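Standing room: a talk with Beathag Skinner about the spatula stand

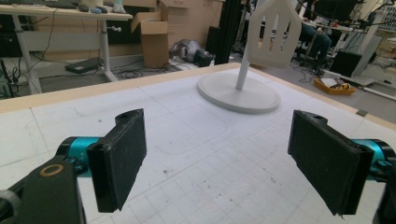

Flelari Kitchen Tools, Design Team
Mar 31, 2019

Beathag Skinner has spent most of the past year on one product, a stand that holds a single spatula upright. It is white all over, with a flat round base, a thin post and a slotted head at the top. She joined Flelari from a lighting firm in Florkness and says the two jobs have more in common than people expect.

"A lamp is a base, a post and something at the top that wants to tip it over," she says. "So is this. I used the same sums for the first drawings."

The idea came from a survey the company sent to 2,000 customers. They were asked where they put a spatula down while cooking. The usual answers were the worktop, the edge of the pan and a saucer. A good many said they kept it in a jar with everything else and could never get it out in one go.

"People wanted it up and they wanted it on its own," says Skinner. "My mother rests hers on the bread bin. I did think about her."

The base took longest. An early one was square and caught on things when it was pushed to the back of a worktop. The round one slides. Reece Fairclough, who runs the workshop, wanted it wider still and the two of them argued over it for weeks.

"Reece would have made it a dinner plate," she says. Fairclough, asked about this later, says he still thinks it could be wider.

White was chosen early on. Skinner would have liked a dark green as well, but the first order is for 3,000 and the shop buyers asked for one colour. The three long slots in the blade come from an older Flelari spatula, the Jernska, which was dropped from the range a few years ago. Customers kept writing in to ask for it.

"I had one at home, so I brought it in and we measured it. It's a good blade. You can get it under a fried egg."

She does most of her work on a white table marked out in a pale grid. She uses the squares to check that a post is central on its base, and she draws on the top in pencil when there is no paper to hand. It has picked up plenty of specks and smudges.

"It gets wiped down now and then. I lose drawings that way."

The stand goes to the shops in June. After that she is meant to be starting on a ladle, which is heavier at the bowl end and will need a different post. She has made two models so far and is not happy with either.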